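Looking After Cell Two: My Project Report

I picked the maintenance project mostly because everyone else wanted the programming ones, and I figured there'd be less of a fight over bench time. No regrets! My job was to get the two-arm cell at our Tornuldale lab back into decent shape, write down how I did it, and leave it so the next group could start work without spending their first month guessing. Halima Idahosa supervised, and Rawiri Maihi helped with anything that needed four hands (more than I expected).

What was wrong with it

The cell is a pair of arms facing each other across one table, run by a controller program called Lerent. The complaint in the log was "right arm lands short," which could mean just about anything. The previous group had been fixing it by nudging their target points until things worked, so by the time I showed up the saved positions were a mess and no two tasks agreed on where the middle of the table was.

I started by going through the log file. It had 3,459 lines in it, and I read more of them than I'd like to admit. Most were harmless. The useful bit was that the short landings got worse after October, when the right arm had been unbolted and put back on its mount. I checked the bolts, and two of them were barely more than finger tight. So that was my first afternoon, and I felt pretty great about it until I tightened them and the arm still landed short.

The meeting-point check

After that I stopped trusting any of the saved positions and went back to basics. Murray Wihongi, who ran the cell before me, had left a note about bringing both grippers to a shared point in the middle and comparing what each arm thinks its position is. If the two arms have the same idea of where the table is, the numbers match. Mine were off by 15 millimeters, nearly all of it in the left-right direction.

I ran the check at slow speed with Rawiri on the stop button. You really want a second person for this, as the fingers end up so close that a small typo in a target would push one gripper into the other. I did the last bit in tiny steps, typing one, looking, typing the next. It's dull and my neck hurt afterward, but I never bumped anything.

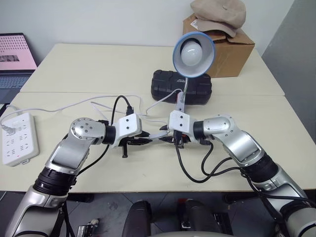 Fixing the offset

Once I had the error as a real number, the repair was kind of an anticlimax. The right arm's base position in Lerent was still the one from before it got unbolted. I measured the mount again (three times, and I used the middle value), typed in the new base position, and re-homed both arms. The next meeting-point check came out under one millimeter, and I may have yelled.

Then I had to undo all those nudged targets. There were 69 saved positions and I threw out 40 of them with Halima's okay, mostly leftovers with names like "new_new_test." The rest I taught again from scratch over a week of evenings.

Cables

I lost some time to cables too. The right gripper cut out twice while I was re-teaching, both times with the wrist turned most of the way around. I gave its cable more slack and moved the tie point further down the arm, and it hasn't dropped out since. I'd still put that one on a watch list. The connector feels a little loose to me and I didn't have a spare to swap in.

What I'd tell the next group

Run the meeting-point check any time somebody touches a mount bolt, and write the result in the log with your name. Don't fix a bad landing by moving the target! Also, back up the Lerent settings before you re-home. I didn't the first time, and I got to type everything in again while Rawiri ate my chips.

Tromutow Student Projects | Contact the lab office | Back to top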